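How to Budget for a Robot Arm Without Fooling Yourself

Every quote I have ever been handed for a robot arm had one big number at the top and a lot of white space under it. The white space is where your money goes. If you run a small shop or a teaching lab and somebody upstairs has decided it's time to automate, work through these steps before you sign anything.

Step 1. Write down the job, in one sentence.

"Pick parts from a tray and set them on the table" is a job. "Explore automation" is a hobby with a purchase order. If you can't say what gets picked up, how heavy it is and where it ends up, stop and go find out. The salesman will happily fill in that blank for you, and his answer will be the bigger arm.

Step 2. Split the quote into four piles.

Arm and controller. Gripper and camera. Table, frame and guarding. People's time. Put every line of the quote in one of those piles. When I did this with the first Grevidow quote we got, the fourth pile had nothing in it at all. Somebody was going to bolt it down, wire it, calibrate it and teach it where the table was, and apparently that somebody worked for free. It was me, for most of November.

Step 3. Price the end of the arm separately.

Brochures love reach and payload. What touches your parts is a pair of fingers, and the fingers that come in the box may be wrong for what you handle. Budget for at least one change of fingertips. Ask whether the depth camera mount is included or is "available." Ask who supplies the cables that run up the outside of the arm, how long they are, and what a replacement set costs. We put 2,000 dollars aside for this pile and I still think it was light.
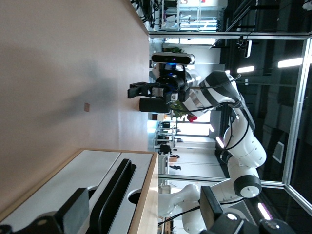 Larysa Palamarchuk wrote in after the first version of this page went up: You're too easy on the guarding. Our enclosure quote came in after the arm was already ordered, and we had 13 weeks to wait for panels while the arm sat in its crate. Get the frame and glass priced on the same day as the arm or don't bother comparing vendors.

She's right, so I moved guarding up.

Step 4. Get the enclosure and table priced at the same time.

Draw the floor space with the arm at full stretch, then add room for a person to open a door and reach in. Ask what the table has to weigh. Ask whether the frame can be moved later, and get the answer in writing. Clevdale told us "easily" on the phone and then sent a relocation fee.

Step 5. Be suspicious of the payback chart.

Sirko's chart had us breaking even in 6 months. It assumed two full shifts and no downtime, and we run one shift with lunch. Redo the math with your own hours, then cut them by a quarter for the first year. If it only works on their numbers, it doesn't work.

Step 6. Ask for a trial with your own parts.

Bring the ugly ones: bent, dusty, slightly out of size. A demo with clean foam cubes tells you the arm can pick up foam cubes. Eline let us run ours for 4 hours, and I learned more from that than from the whole binder. If a vendor says no, take them off the list.

Step 7. Hold back part of the payment.

Tie the last chunk to the sentence you wrote in Step 1, done on your floor by your own people. Expect some whining about it. Zlata Boiko handled that conversation for us and they gave in by the second email.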